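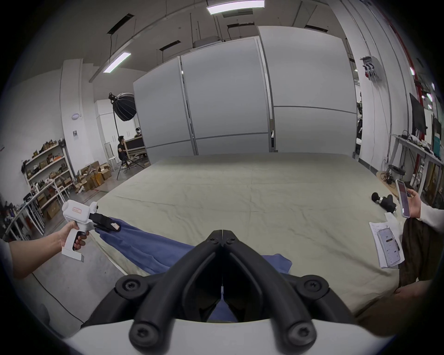
*Cloth task on the padded platform, seen over the jaws of one hand-held gripper. A second gripper holds a corner of the blue cloth.*

# dramville-cloth

Demonstration data for the cloth handling unit of the Dramville student robotics project. Recorded by the Estis club during the fall term, starting in October.

## Contents

| Item | Value |
|---|---|
| Sessions | 11 |
| Demonstrations, total | 81 |
| Demonstrations held out for testing | 26 |
| Grippers per demonstration | 2 |

Each demonstration has its own folder with one video per gripper, a jaw opening log and a `notes.txt`. Folder names give the session and the take, in that order. Gaps in the take numbers are discarded takes – do not renumber them.

## Task

The cloth starts crumpled on the platform. The operator spreads it, folds it once along the long side and once across, and releases both grippers. A take ends when both jaws are open and clear of the cloth.

Takes are marked in `notes.txt` as follows:

- `ok`: both folds complete
- `partial`: first fold complete, second fold missing or open
- `drop`: cloth lost from a gripper and picked up again

## Recording rules

1. Close and open both jaws fully before the first move.
2. Keep bare fingers off the cloth until the take has ended.
3. Start from a new crumple every time.
4. Write the note before starting the next take.

## Known issues

- Sessions 3 and 4 used an older jaw calibration. Apply `fix_jaw.py` before mixing them with the rest.
- People and equipment are visible in the background. Crop if your model picks up on them.
- Clocks on the two grippers drift in long takes. Align on the opening jaw movement.
- `partial` was added in session 2. Session 1 has only `ok` and `drop`.

## Baseline

The Mäkelä baseline reads both videos and predicts the next jaw opening and gripper motion. Training settings are in `configs/makela.yaml`. Use the held-out list as it stands, or results will not compare with the Plevdale class reports.

## Use

Course and club work only. Ask the club before passing the videos on – the logs and notes may be shared freely.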